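Workshop Tips: Getting a Two-Arm Tabletop Kit to Do Kitchen Chores

Last updated in April

These notes are for people who already have a Rilledow two-arm kit or are thinking about buying one. The kit is sold for light household work on a tabletop, mostly sorting, unpacking and putting things in baskets. I have had mine since winter. It does some jobs well and some badly, and most of the difference comes down to how the table is set up before you press start.

What you get

The Rilledow comes as two arms, two grippers, a mounting rail, a power supply and a box of cables. The table is up to you. Budget for a solid one. I started on a folding table and every quick move made the top shake, which threw off the next pick. A heavy top fixed that the same day.

The supplied rail clamps are fine. The supplied cable ties are too short, so pick up a bag of longer ones at the hardware store. Leave slack at each joint and run the arm through its full reach by hand, with the power off, before you tighten anything.

Plan on most of an afternoon for assembly. The manual says 2 hours. It took me closer to 4, and I had to take one gripper off again when I found I had mounted it backwards. There is a small notch on the flange that has to face up. The manual shows it, but the drawing is tiny.

Setting up the table

Put up plain or lightly patterned panels behind and beside the work. Leftover wallpaper glued to board works well and costs next to nothing. Before I did this, the kit kept losing track of things whenever someone walked past in the kitchen.

Keep the lighting the same every time. Mine runs with the ceiling light on and the blind down. Late afternoon sun across a shiny top gave me more missed picks than anything else.

Push appliances you aren't using toward a back corner, and unplug them. Leave a clear space in the middle the width of both arms.

Wipe the top before each session. Crumbs don't bother the arms, but a sticky spot will hold a thin bag down just long enough for the gripper to slip off it.

Grippers

The stock fingers are hard and smooth. They are good on boxes and jars and poor on anything limp. Zullitz makes a soft finger set that fits the same mount, and I would buy it with the kit. Changing over takes four screws. The pads wear at the tip first, so swap left and right pads when they start to shine.

Set the grip force low and work up. On the dial in the app I use 2 for bread, 4 for bagged fruit and 6 for cans. Anything higher bruises fruit, and you won't see the bruise until the next day.

Bags of fruit

Bagged oranges are a good test job because the weight shifts. A single arm will often lift one corner and leave the rest dragging. Use both arms, one on each side near the top, and have them lift together. The Rilledow calls this "paired lift" and it is off by default – look under Motion, then Advanced.

Use a shallow basket with low sides. Deep ones make the wrists come down at a bad angle, and the knuckles catch on the rim. Set the basket in the middle so neither arm has to stretch. 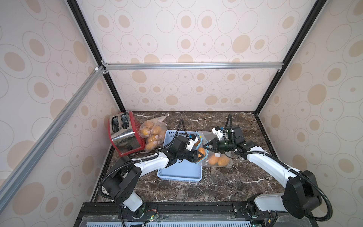

Close the bag before you start. An open bag sags to one side and the fruit rolls to wherever you least want it. Slow the lift to 50 percent for the first few runs, then bring the speed up once the bag stops swinging. If one arm lets go early, check its pads for juice or dust before you go digging in the settings.

Do the lowering part slower than the lifting part. You can set the two speeds separately, and it saves a lot of chasing oranges across the floor.

Upkeep

Check the rail bolts once a month. Wipe the cable covers with a damp cloth and keep spray cleaner well away from the boards. Keep the emergency stop where you can reach it without leaning over the table, and keep your hands out while the arms are live.

How it compares

I also tried the Horner single-arm kit. It is quieter and easier to put together, and for boxes and jars it is all you need. It can't manage a heavy bag. The Vishwakarma kit has two arms and a better app, but replacement pads took six weeks to arrive.

I would buy the Rilledow again, with the Zullitz fingers. Ask for the longer power cord when you order – the standard one won't reach an outlet on the far side of most kitchens.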